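Teaching the planner to wait: a talk with Chepkoech Shemweta

By Natanael Aguiar
23/07/2026

Chepkoech Shemweta has spent most of her working life on motion planning, and for the last two years she has led the manipulation software group at Ullomham, a small company in Nandville that writes control and planning code for tabletop robot arms. Her group's main product is Wasus, a software package that takes camera input and a task and turns them into arm and gripper commands. A new version goes out to customers in September.

We met in the company's test room, where her colleague Asif Kiani was running trials on one of the benches. Shemweta started out in a university lab writing planners for mobile bases, and she says the move to arms took some getting used to.

"With a mobile base you spend your time trying not to touch anything," she said. "With an arm you have to touch things, and the planner I came from had no idea what to do about that. Contact was an error. It stopped and printed a message."

The first version of Wasus had some of the same trouble. It planned a full path from start to finish, then carried it out. If an object had shifted by a few millimeters in the meantime, the arm went to where the object used to be. Customers worked around this by putting everything in fixtures.

"That's fine if you have one part and you make it all year," Shemweta said. "Most of the people who call us don't. They have a bench with a lot of different stuff on it and they want the arm to deal with it."

The new version plans in short pieces. The arm moves a little, the wrist camera takes another look, and the remaining path is corrected before the next move. Shemweta said the idea is old and the work was in making it fast enough. The group's target was 2,000 trials across their set of bench tasks before release, and they had finished more than 1,000 when I visited.

Many of those trials use household items. Thin round objects get a lot of attention, and so do racks, where the pieces stand close together and there is little room for the fingers.
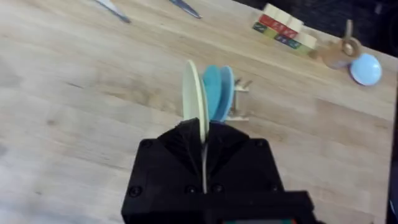

Rack task seen from the wrist camera, with a cream disc between the fingers and two blue discs behind it.

"Discs are hard for us in a very specific way," Kiani said. "From the side you have a big round shape and the depth estimate is good. From the edge you have almost nothing. The camera sits on the wrist, so by the time the fingers are close, the edge is often what you're looking at."

The perception code used to treat every view separately and start over with each picture. It would report a disc, lose it, and report it again a few frames later in a slightly different place. Kiani rewrote this part so that the system keeps its earlier estimate and lets it change slowly unless there is good evidence for a bigger change. It also records how sure it is. When the number drops too low, the planner is told to hold still until the estimate settles.

I asked whether customers mind a robot that stops to think.

"Some do," Shemweta said. "Irfan minded."

Irfan Mughal runs a packing and sorting shop that has used Wasus from the start, and he tried an early build of the new version. He told me by phone that his first reaction was to look for the setting that turned the waiting off.

"It would get right up to the part and sit there," Mughal said. "Half a second, maybe longer. On a slow day I don't care, but it looked broken. My operators kept walking over to it."

He sent the group a log of 121 pauses from one shift, with notes on which ones he thought were useful. Shemweta said that file changed the release more than anything the group had come up with in meetings. Many of the pauses happened far from any object, when the arm was just crossing open space and a wrong estimate would have done no harm. The planner now pauses only when the next piece of the path ends in contact or passes close to something.

"We had one threshold for the whole motion," she said. "It should have been tied to distance from the start. I wrote that part, so I can say so."

The gripper side was handled by Tanveer Jatoi, who joined from Heitmann, where he worked on motor drivers. Before he came, the software sent the gripper a width and assumed it got there. Jatoi added a check that compares the commanded width with the measured one and watches motor current while the fingers close.

"If you close on a thin thing and you only look at position, you can't tell a thin thing from no thing," Jatoi said. "The gap is so small that it's inside the error. Current tells you more. It isn't perfect, the fingers flex and the current is noisy, but the two together are good enough to decide whether to lift."

He also wrote a small replay tool that lines up the camera view, the gripper signals and the planner's decisions on one timeline. It was meant for his own use. The rest of the group picked it up within a week, and it will ship with the release, although the manual for it is still being written.

There are things the new version does not do. It does not handle cloth, and clear plastic is unreliable. Shemweta would also like the planner to choose its camera angles on purpose, so that it takes a side view of a disc before moving in. At present it gets whatever view the path happens to give.

"We have that running in simulation," she said. "On the arm it takes detours that make no sense to me, so it stays out of September."

Kiani had a different item at the top of his list. Swapping the fingers still means editing a configuration file by hand and restarting, and he wants it done from the menu. He has asked for it in each of the last three planning rounds, and Shemweta said he will get it in the first update after the release.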